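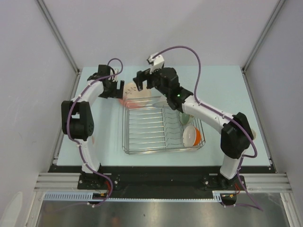 *The plate with the peach and pink rim, tucked partly behind the rack.*

## The slow tablecloth, part two

Hello again from Odbridge, where it is March and raining sideways. Thank you for all the mail after the last issue. I had no idea so many of you had a half-stitched tablecloth in a drawer! One reader has had hers since before her oldest was born, and the oldest is now in dental school. I've answered most of the questions below, in no order whatsoever, with the usual wandering off. 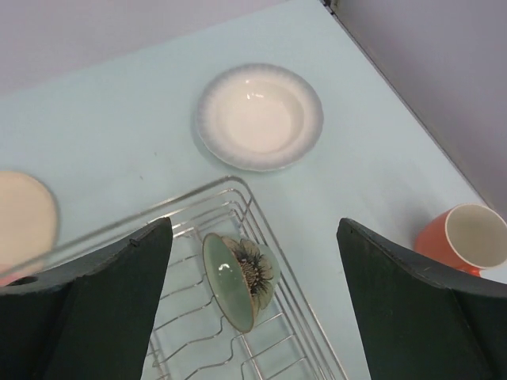
**By Fraser MacKinnon** | Needle & Table, the March letter

So, where was I. When I left you, the cloth was cut and hemmed and I had embroidered one corner, badly. I've since picked that corner out and done it over. Then I did the second corner, which I like a lot more, and which of course makes the first corner look bad again. I'm leaving it. If I go back every time I get a little better at this, my grandchildren will be eating off bare wood.

A lot of you asked about the fabric. It's the heavier Wevis linen, the one in the oatmeal color, and I bought it off the end of the roll for less than I'd have paid for the lighter stuff. Wash it before you cut it. I know, I know, everybody says that. But I skipped the wash on a set of napkins two winters ago and they came out of the dryer shaped like kites, so I'm going to keep saying it. Wash it hot, dry it however you plan to dry it for the rest of its life, and iron it while it's still a bit damp. Then cut.

The hem is a plain one, folded twice and slip stitched. Two people wrote to tell me I should have mitered the corners. You're right, they'd be flatter. I mitered one and it took me an entire evening and most of a radio play, and then I folded the other three like a bedsheet. You can tell which one if you go looking, and I'd ask guests at my table not to go looking.

### Thread, and a small confession

The thread is Policarpio, cotton, the ordinary six-strand kind you split before you sew. I use two strands for stems and three for anything I want to look fat. The green is 931 and the rusty red is 892, for the four people who asked. I should say that 892 bled on me. It was only a little pink halo around one petal, and it came out with cold water and a lot of muttering, but if your cloth is going to see gravy and get washed often, soak a length of any red in a white cup overnight first. If the water turns, soak it again with fresh water until it doesn't. My aunt did this with every red she ever bought and I thought she was being fussy.

Cut your lengths shorter than you want to. Fingertips to elbow is plenty. I'm lazy about threading needles, so I always cut too long, and then the end of the strand has gone fuzzy and sad by the time I reach it, and it knots, and I say things the dog shouldn't hear.

Needles: get a mixed pack of embroidery needles and try each one on a scrap. If you have to haul the needle through with your teeth it's too big or the cloth is too tight in the hoop. Please don't use your teeth. I have paid for that one at the dentist.

### Where to put the flowers

Here's the thing I wish I'd thought about sooner — a tablecloth is covered up most of the time. You spend a month on a gorgeous center panel and somebody puts a casserole on it. Mine is going around the edges and down the drop, where people can see it from their chairs, with a little something in each corner. The middle stays plain. Plain linen also hides nothing, so I'll be able to find the wine stains quickly, ha.

Before you stitch a thing, lay the cloth on the table, pull the chairs in, and set it the way you really eat. Then go around with chalk or a washable pen and mark where the plates end. I left about a hand's width past that, so the pattern doesn't crowd anybody's fork. My table is narrow and my family are leaners, and you may get away with less.

Take the marks off before you iron! Some of those blue pens set like paint once they're hot. Ask me how I found out. (Don't ask me how I found out.)

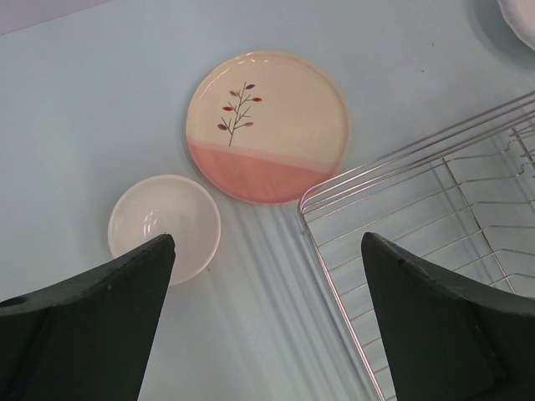
Motifs are where most people get stuck, and I think it's mainly from starting with a rose. A rose is hard. It's a lot of little curved decisions, and if you make one of them wrong you've got a cabbage. Start with a sprig. You can steal one from practically anywhere, and dishes are full of them: the plate with the soft pink band has a good one on its cream part, a thin dark stem with short side branches and small teardrop leaves, three red and three purple, set on alternating sides. That's a beginner's pattern right there. Stem stitch for the stem, one straight stitch for each side branch, and a fat lazy daisy for every leaf. I drew it on the back of an envelope and had it on a scrap of linen before the potatoes were done. For the purple I raided the odds and ends bag, so I can't give you a number, sorry.

Once you have a sprig you like, you can do nearly everything with it. Flip it and you've got a pair. Put the pairs stem to stem and you have a border. Turn one on the diagonal and that's your corner sorted. I trace mine onto baking parchment, poke holes along the lines with a thick needle, and dot through the holes with the pen. It's wobbly, but so are leaves.

If you'd like yours more regular than that, iron a crease down the length of the border first and sit every stem on the crease. I did this on the long sides and skipped it on the short ones. I couldn't tell you why.

### Carrying it around

I do most of my stitching away from home, in waiting rooms and on the bus, and a tablecloth is a ridiculous thing to take on a bus. I've been rolling the whole cloth up loosely with only the working edge sticking out, then pinning the roll and stuffing it in my Toteler. It's the big canvas one with the flat bottom, and it takes the roll, the hoop, a thread box and a sandwich. Keep the sandwich in its own bag. Take the hoop off every time you stop, even for the night, or you'll get a ring in the linen that takes steam and patience to shift.

A woman on the morning bus has been following my progress for weeks now. We've never exchanged names. She told me my French knots were too tight, and she was right, and they're better now. Two wraps, needle back in right next to where it came up, and hold the thread with your thumb until the very last second.

### Bits and bobs

This letter now goes out to 480 of you, which makes me want to tidy my desk. Thank you for passing it along.

Several people asked whether they can do this on a poly blend. Sure. It's slippery and it won't soften the way linen does, but it'll come out of the wash ready to use, and I have days when I'd trade.

To the reader with the coffee ring on her mother's cloth: I'd leave it and stitch a wreath around it. I'm serious! Small leaves, two greens, all the way around. If you do try it, send me a note and tell me how it went.

Next month I want to get into the drop, and what to do at the corners where the cloth hangs in that big awkward fold. I also have a napkin problem to discuss. Until then, wash your linen, check your reds, and write to me if you get in a tangle.

Fraser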